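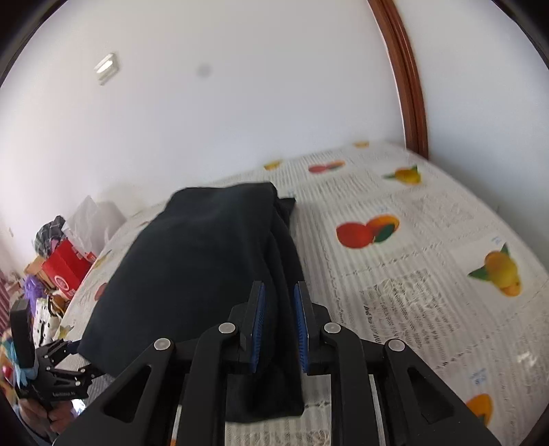 Maxine Halliday wants to know why the guest room list starts with the smoke alarm and leaves the bed for last. Fair question, Maxine! I go top to bottom so any dust I knock down lands before I've made anything up nice.

Guest bedroom check, September

Smoke alarm: pressed the button, loud as ever. OK.
Ceiling light: one bulb flickers. Swapped it – still flickers, so I'm blaming the fitting. Needs a look.
Window lock: stiff but it catches. A drop of oil next time.
Blind cord: cleat is up high and the cord is wound on it. OK.
Space heater (the old Nasr): 400 watts, plug clean, cord not pinched. I moved it 29 inches from the curtains and I'd like it to stay there, please.
Outlets: the one by the door feels loose. Taped over until I can get to it.
Bed: slats all in place, nothing rocking, legs tight. Fruit cover on. 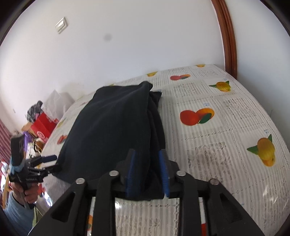

Guest bed, white cover with the fruit print, folded dark cloth on top.

Rug: the corner curls up and I've tripped on it twice (my own fault, socks). New Zisska grip pads are on the shopping list.
Door: closes fully, opens from inside without the key. OK.
Path to the hall: clear, night light works.

Still open: light fitting, outlet, rug. I'll do the outlet first, with the breaker off.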